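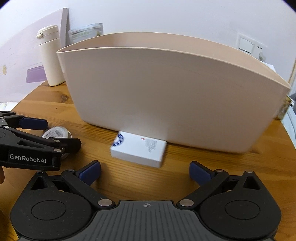 Sorting bins at Jeltham

From March, small boxed items at the Jeltham store go into open plastic bins on the sorting table. The bins taper toward the base, so the usable floor is smaller than the rim suggests – measure at the bottom when planning a load.

Lay flat boxes printed side up, heaviest first. Stop at 53 boxes or when the stack reaches the rim. Mixed sizes go in a separate bin and are logged under Boersma, line 7.

Fine scratches on the outside are not a fault. Cracked rims are, and those bins should be emptied and set aside. Labels go on the outer front face, centred. Spare labels are available from Shagufta Ghauri before 3 pm.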